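2 min read

The hall cupboard at the Coretti flat had not been emptied since April, when the coats went away for the summer. By the time we came to it the shoes were three deep and the bottom shelf had bowed. This page covers the footwear only. Coats, bags and the box of umbrellas are in a separate gallery.

Everything was brought out on to the floor and put into pairs before anything was cleaned. Odd shoes were kept to one side until the end. The whole job took nearly 6 hours, including the time spent looking for the partner of a walking boot, which was in the airing cupboard.

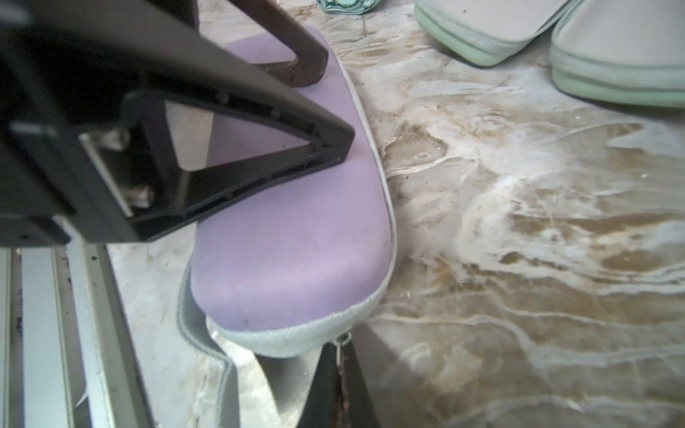

Drendero, August 9, 2023

Lavender sole with a thin white rim. The top is soft and slightly felted. The rim has greyed and frayed a little at the rounded end, and a few white threads have come away. There is one small dark speck on the footbed.

For fabric like this we use a dry brush first, then a cloth wrung out in cool water with a drop of washing-up liquid. Soaking is best avoided, as glued layers can lift. Loose threads should be snipped close to the edge with nail scissors and never pulled. A greyed rim can be gone over with a paste of bicarbonate of soda on an old toothbrush, left for ten minutes and wiped off. Worn edging will not come back to white completely.

Shoes that are only worn indoors do not need to go back in the hall. At the flat these now have a basket by the bedroom door, and the shelf they used to take up has gone to the wellingtons.

The rack is the Zumham narrow model, bought second-hand. It has three tiers and stands against the wall behind the door. Boots go at the bottom, everyday shoes in the middle and smarter pairs on top, toes facing out. Cedar blocks would be better than the scented sachets that were in there before, which had dried up.

Two bags of outgrown shoes went to the Ogundipe repair shop, which takes pairs in any condition as long as they are tied together by the laces. Single shoes are not accepted. The shop shuts for lunch, so it is worth ringing ahead if you have a lot to carry.

The coats gallery will follow once the rail has been fixed.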